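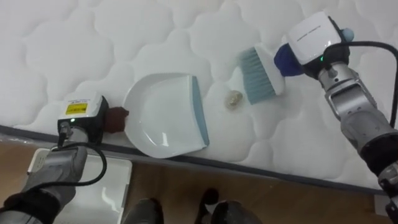 What was the Skomthorpe boiler house explosion? It was a steam explosion in the basement plant room of the Skomthorpe district heating works, which killed two workers and left 800 households without heat in the middle of winter.

The **Skomthorpe boiler house explosion** took place on the morning of 14/01/2018, when the larger of the works' boilers ruptured shortly before the change of shift. Both of the people killed were maintenance fitters on the night crew. A further 20 people were treated for burns, cuts and the effects of smoke, most of them residents of the terraces along the north side of the works, where the blast took out a good many windows and, in one or two houses, the frames along with them.

## Background

Skomthorpe is a small town that grew up beside the railway yards, and for much of its life it was heated from a single building, known locally as the Kettle. The boiler house was put up to serve the yards and was later extended, rather piecemeal, to supply hot water and heating to the neighbouring streets, the primary school, the swimming baths and the library. People who grew up there still talk fondly of the warm strip of footpath on Batska Street, under which the main pipe ran and where the frost never settled (it was a favourite spot with the town's cats, and with anyone waiting for the bus).

By the time of the explosion the works was run by Cirummont, a utilities contractor, under a long lease from the town council. The boiler itself had been in service for 64 years. It had been retubed and refitted more than once, and the feedwater pumps were comparatively modern, but the shell and the main steam drum were original.

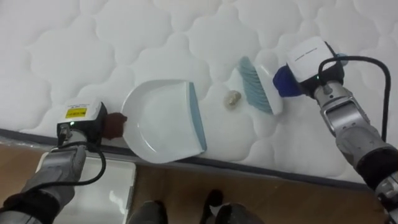 The lease had been a sore point for some while. Several councillors had argued that the town ought to take the works back into its own hands and pay for a new boiler, while others favoured shutting it altogether and helping householders to put in their own systems. A vote on the question had been put off until March, and so it happened that the boiler was still carrying the full winter load on the day it failed.

## Explosion and response

The night crew had reported an unsteady water level in the drum and had begun to bring the pressure down. The rupture followed within minutes. It lifted part of the roof, brought down the eastern wall of the plant room and severed the main pipe, which filled the lower end of Batska Street with steam so thick that the first fire engine had to be guided in on foot.

Sotiris Sfakianakis, the fire service's incident controller, ordered the nearest streets cleared and set up a reception point in the school hall, although the school was on the same heating main and was growing colder by the hour. Neighbours on the gas side of town opened their homes – a kindness that is still remembered, and that the town marked with a thank-you supper the following year. Temporary boilers mounted on trailers were brought in and connected over the next several days, and heating was restored street by street.

## Inquiry

The public inquiry was chaired by Fotini Zacharopoulos, an engineer by training, and sat in the old yards canteen so that local people could attend without having to travel to the city. It heard that corrosion had thinned the steam drum along a seam below the waterline, in a place that was awkward to reach and had been passed over at the two most recent inspections. 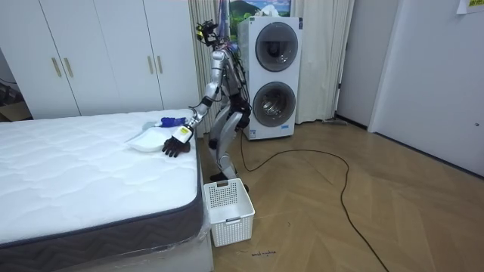
Its report found that the inspection schedule had been drawn up for a boiler in lighter use, and that the low-water alarm, though it sounded, had gone off so often in previous weeks that the crew had come to regard it as faulty. No criminal charges were recommended. Cirummont accepted the findings and gave up the lease, and the council later reached a settlement with both families, the terms of which were kept private at their request.

## Aftermath

The boiler house was not rebuilt. A smaller heating plant, designed by the firm of Ersoy, now stands on the far side of the yards, well away from any houses, and serves the school, the baths and those streets that chose to stay on the network. The original chimney was kept after a lively local campaign. At its foot is a low brick seat bearing the names of the two fitters, and a section of the old main has been left in the ground beneath it.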